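Nastelon Two-Arm Tabletop Kit: Our Take After a Month of Boxes

37 shares | 14 comments

I've been wanting to write this one up for ages! The Nastelon kit has been on my wish list since it was a few drawings and a sign-up form, and in January I finally got one bolted down at a table and talked my way into keeping it for a month. So this is a long page. Grab a coffee.

Quick version for the people who scroll: two arms, one gripper on each, a small camera at the wrist and another one up high, plus the Visser control software on a key. You supply the table and the computer. It's sold through Niklow, who do the shipping and the phone support, and you can get it as a full set or as a single arm and add the second one later (I'd get the full set, and I'll come to why).

Setup took me most of a Friday. The arms are the easy part, really, they go on their plates and the bolts are all one size, thank goodness. Cables are where the afternoon went. Each gripper has its own black cable running back along the forearm, and you want to leave enough slack for the wrist to turn but not so much that it drags over the table. The guide gives this half a page. It needs three! I did mine, redid them, and then did the right side a third time because I'd clipped it too tight at the elbow.

Then there's the wrist camera, which I love. You get a view right over the gripper fingers, and it makes lining up so much easier than squinting at it from the side.

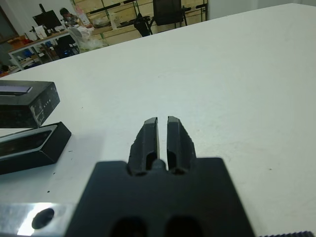

Wrist camera view, fingers slightly open over the table.

The fingers that come with the kit have beveled tips and a slot along the outer face, and they're fine for chunky stuff. For flat things lying on a table you'll want the side fingers too, the thin ones that stick out across the work area. Those are sold separately as the Elik add-on, set of 8, and I wish they'd just put them in the box. If you plan on doing anything with packaging, put them on the order from the start.

Packaging is mostly what I did with mine. My test job was a small black box in two parts, with both arms working on it, over and over, 592 runs in all by the end of the month. It sounds like an easy job and it's a mean one. Small black parts on a white table are great for the camera, sure, but a shallow part with a thin rim doesn't give a gripper a lot to hold on to, and if one arm pushes before the other is ready the whole thing goes skating off. You learn a lot about timing that way (and about your own patience).

What I like about the Visser software is that you teach both arms together. You move them through the job by hand, it saves the lot as one piece, and you can go back and trim the slow bits. The speed slider is friendly, the stop button is big, and I never once had the two arms run into each other, even when I was being careless with the reach limits. My one gripe is the save screen, which asks you for a name every single time and won't suggest one. My folder is full of things called "box again" and "box again new."

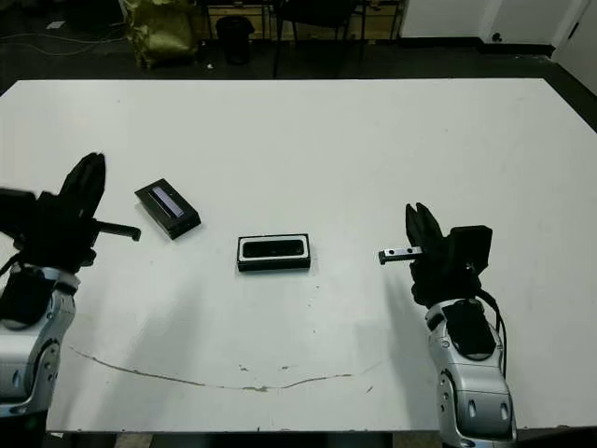 Dariel here, I've had the same kit since last fall and I'd push back a little on the add-on fingers. They're great for nudging and holding a part steady, but mine needed tightening every couple of days or the aim drifted. Check the screws before you blame the software! Also, the single arm is a perfectly good start if you're mostly picking things up and putting them down. I ran one arm for months and was happy.

Fair points, and thanks for writing in! I did get some drift as well, and a dab of thread lock sorted it out for me. On the single arm I'm sticking to my guns, though. As soon as your job has two parts in it, you need one hand to hold and one hand to work, same as you would at your own kitchen table. I tried the box job with one arm for a day and spent most of it chasing the tray. 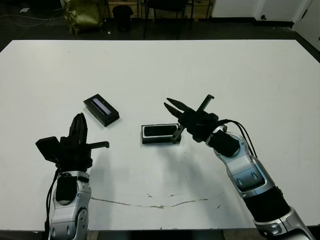 With two arms you can also split the work so neither side has to stretch, and that keeps things a lot smoother. I set my left arm up for one part and my right arm for the other, kept both parts near the middle of the table, and slowed the last inch of every move way down. That last change did more for me than anything else in the settings. I'd started out at the default speed and it's just too brisk for light parts.

A word on the table, since people always ask. Mine is plain white and it's got its share of scuffs, and the cameras cope with that. Get one that doesn't wobble. The arms are heavier than they look and a wobbly table will show up in every single run.

Noise is low, a soft hum and a click when the grippers close. I could take phone calls next to it.

Support from Niklow has been good. I called them twice, once about a cable and once about the software key, and both times I got a person who knew the kit. Spare fingers ship in small packs and the wrist cameras can be swapped with one screwdriver. The printed guide is 214 pages and the first 200 are safety and wiring, so skip ahead to the back when you want the teaching part (after you've read the safety part, please!).

Next up I want to try it with soft bags, and I've got a feeling the stock fingers are going to hate that. If you've done it already, tell me which tips you used.

14 comments | Share this page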